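课程项目报告:让双臂机器人从一堆衣服里挑出一件来

先交代一下我是怎么掉进这个坑的。学期初选题的时候,我本来想做叠衣服,觉得视频里那种一气呵成的动作特别帅!跟指导老师 Jean Ogilvie 聊了二十分钟,她问我:“那衣服是谁给你铺平的?”我当场没答上来。于是题目改成了叠衣服之前的那一步,从乱七八糟的一堆里抓住指定的一件,拎起来,和别的分开。项目代号 Clukon,是我随手敲的,后来文件夹全用了这个名字,懒得改了。

一、我想弄清楚的问题

同一个模仿学习策略,看固定相机好,看腕部相机好,还是两个都看好?文献里大多直接把所有相机一起塞进网络,很少单独拆开比。我手上正好有一套双臂工作台,每只手腕上都有一个小相机,外加一个固定视角,拆起来很方便。

二、数据

遥操作采集一共录了 355 条示范,其中 28 条被我删掉了,原因五花八门:有的是我自己手抖,有的是两只手抢同一只袖子,还有几条录到一半我去接电话了(对不起)。每条示范开始前把衣物重新揉成一堆,尽量不重样。揉衣服这件事比想象中难,揉到后面手会形成习惯,堆出来的形状越来越像,我后来改成从高处往下扔,好多了。

目标衣物固定为格子衬衫,其余的算干扰物。选格子是有私心的,纹理多,我以为网络会更容易认。这个想法后面会被打脸。

三、训练

三组模型,结构完全一样,只换输入:A 组只有固定相机,B 组只有两个腕部相机,C 组全都要。动作按小段预测,一段 30 步,执行一半就重新预测。学习率我试过调大,夹爪直接开始抽搐,老老实实调了回来。

另外有一个细节坑了我整整一周:腕部画面和关节数据的时间戳没对齐。训练损失看着漂漂亮亮,上机之后夹爪总是慢半拍,在布的上方合拢,抓一把空气。对齐之后什么都没改,重新训练就正常了。建议后来的同学第一天就查这个。

四、结果和观察

C 组最稳,这个没什么悬念。有意思的是 A 和 B 的失败方式完全不同。A 组知道往哪儿去,但到了跟前深浅拿不准,经常一夹夹起两层,把旁边的布一起带走。B 组正好反过来,远的时候还行,一旦贴近衬衫就开始犹豫,左右来回晃,像在找钥匙。

我把 B 组卡住时的腕部画面翻出来看,一下子就明白了。满眼都是格子,哪里是袖子,哪里是领口,哪里是边,统统看不出来。我原来以为纹理多是优势,贴近以后反倒成了麻烦,每一块都长得差不多,白色的地方还过曝。固定相机那边就清楚得多,领子和扣子都露在上面,人一眼就能指出该抓哪儿。

下面先放固定视角,再放腕部视角。

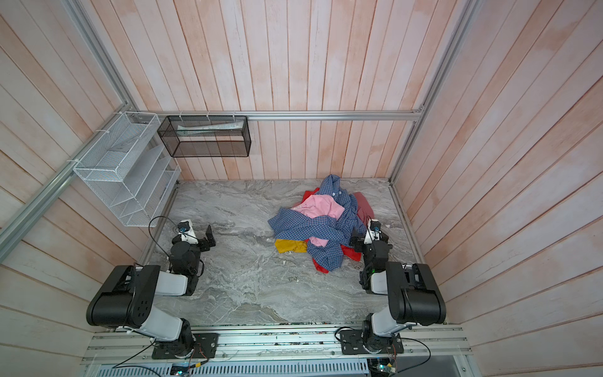
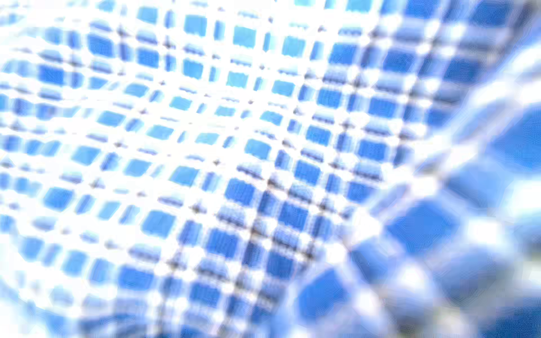
五、一个小补丁

看完这些画面我加了一个很土的办法:训练时随机遮掉其中一路相机,逼着网络别只依赖某一个视角。C 组加了遮挡以后,贴近时的晃动明显少了,我在台子旁边差点叫出声。不过夹起两层布的毛病还在,估计光靠图像解决不了,得有力或者触觉的信息才行。

六、没做完的部分

曝光我一直用的自动,应该锁定再录一遍,时间不够了。目标衣物也只有一件,换成纯色的会怎么样,我只能猜(我猜 B 组会更惨,但没有数据,不敢写进结论)。还有就是三组的测试都是我一个人摆的衣服,难免有偏心,理想的做法是让不知道当前在跑哪组模型的人来摆。

Jean 看完初稿,在第四节旁边批了一句:“把失败的画面多放几张。”我已经在整理了,会和训练配置一起放进课程的共享目录,想接着做的同学直接拿去用就好,时间戳对齐的脚本也在里面。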